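致内维尔的进度报告（社区口述饮食记忆项目，第二阶段）

内维尔你好：

上次通话你说别写成表格，就像平时聊天那样写给你看，那我就不客气了，想到哪写到哪（预算表塔尼娅会单独发给你，数字以她那份为准）。

先说进度。到今天，也就是2023年3月14日星期二，我们收齐了153段录音，最短的只有四分钟，一位老先生讲完他母亲怎么腌青芒果就说累了，要回去睡觉。最长的那段录了整整一个下午，中间换了两次电池。原计划这一阶段做到150段左右就可以收，多出来的三段都是别人听说以后自己找上门的，我舍不得推掉。

转写比录音慢得多，这个我得老实交代。去年8月我跟你说春天以前能全部转完，现在看是我太乐观了。难处主要在方言，同一种豆子，住在Larkmont北边的几家人有三种叫法，南边又是另一种，阿里夫每遇到一个就停下来打电话去核对。我一开始嫌他慢，后来听了他改过的稿子，就再也没催过。他现在手里有一份词汇表，从去年秋天记到现在已经有615条，好多词我在任何字典里都没查到过。我觉得这份词汇表将来可以单独印出来，这个想法先放在这里，下面花钱的部分再说。

再说茶会。你批的那笔活动经费，大头花在了每月一次的下午茶会上。最初的设想是请受访的老人家来听自己的录音剪辑，结果第一次冷场得厉害，大家都不好意思听自己的声音，有一位阿姨全程捂着耳朵！第二次我们换了办法，不放录音了，先喝茶，每桌给一个话题，比如“家里谁最会煮茶”“小时候偷吃过什么”，话匣子一下子就打开了。瓦桑蒂那一桌为了牛奶该先放还是后放争了四十分钟，最后谁也没说服谁，但是约好了下个月各带各的做法来比。

小圆桌是我坚持要用的，长桌子一坐，两头的人就各说各的，圆桌坐三四个人刚刚好。桌布选了深蓝色，洒了茶也不太看得出来，洗起来省心。

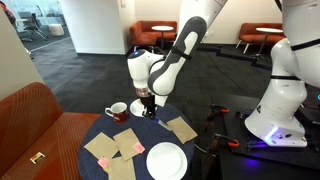

茶会用的小圆桌，铺深蓝色桌布，桌上是白色马克杯和小碟子。

杯子的事顺便说一句：我们没有买成套的茶具，大部分是大家从家里拿来的，大小花色都不一样。马富兹本来想统一订一批印项目名字的，报价单都拿来了，我给否了，钱省下来加到了车费补贴里。有几位老人住得远，转两趟车才到，冬天那两个月来的人明显少。补贴加上去以后，二月份的茶会几位老面孔又回来了，我真是高兴。

文字成果方面，小册子《灶边的话》第一版排好了，现在是48页，我自己觉得还能再删几页。里面收了二十多段口述，每段后面附一个做法。做法这块吵得最凶，因为老人家讲菜从来不讲克数，“盐放到够”“火别太急”，你让她说清楚一点，她就说“你看着办”。塔尼娅主张每道菜都试做一遍，把用量补上；阿里夫主张原话照登，一个字不动。最后折中，正文用原话，页边用小字写上我们试做时的用量。试做都是在我家厨房里弄的，有一锅扁豆糊得我刷了两天锅，这笔损失就不报销了。

印刷问了两家。Gisine那边报价便宜一些，但是最低要印1000本，我们哪里发得出去那么多。Betancur可以印300本，单价贵，纸好，而且肯让我们改两轮样。我倾向后面这家，马富兹也同意，塔尼娅还在犹豫，她担心社区图书室和学校一要就不够了。你要是有意见请尽快告诉我，他们给的报价月底就过期。

录音的存放终于定下来了。之前文件散在三个人的电脑里，说实话我夜里想起来都会冒汗。现在所有原始录音都统一编了号，存在Zuveline的两块硬盘上，一块放办公室，一块放在马富兹那里，每个月对一次。授权书也补齐了大半，还差十一份，其中有两份比较麻烦，受访的老人家去年年底过世了，要跟子女商量。这件事我不想赶，打算亲自上门，带点点心去，慢慢谈。他们要是不愿意公开，我们就把那两段封存起来，册子里也不用。

没做成的事也得写上。原来计划和学校合作，让高年级学生去采访自己的祖父母，谈了三次都没谈拢，对方希望放进课程里打分，我觉得一打分味道就变了，孩子会挑着问，老人会挑着答。目前改成自愿参加的周末小组，报名的有九个孩子，不算多，可是其中一个已经交来了一段跟外婆聊煮米布丁的录音，笑场笑了一半，好听极了，我回头发给你听。

接下来三个月，我们打算先把转写赶完，词汇表请瓦桑蒂从头校一遍（她已经答应了，条件是不能催），小册子付印，茶会照旧每月一次。经费上，活动这一项略有结余，我想申请把结余挪到词汇表的排版上，不另外要钱。如果手续上必须写正式申请，你告诉我格式，我让塔尼娅来写，她写得比我像样。

对了，你上次问能不能来参加一次茶会，当然能！下个月那次就是牛奶先放后放的比赛，你来当评委正合适，只是坐哪一桌要提前想好，坐错了瓦桑蒂会记很久的。日子定了我马上告诉你。

祝好，报告里有写得不清楚的地方直接打电话问我就行。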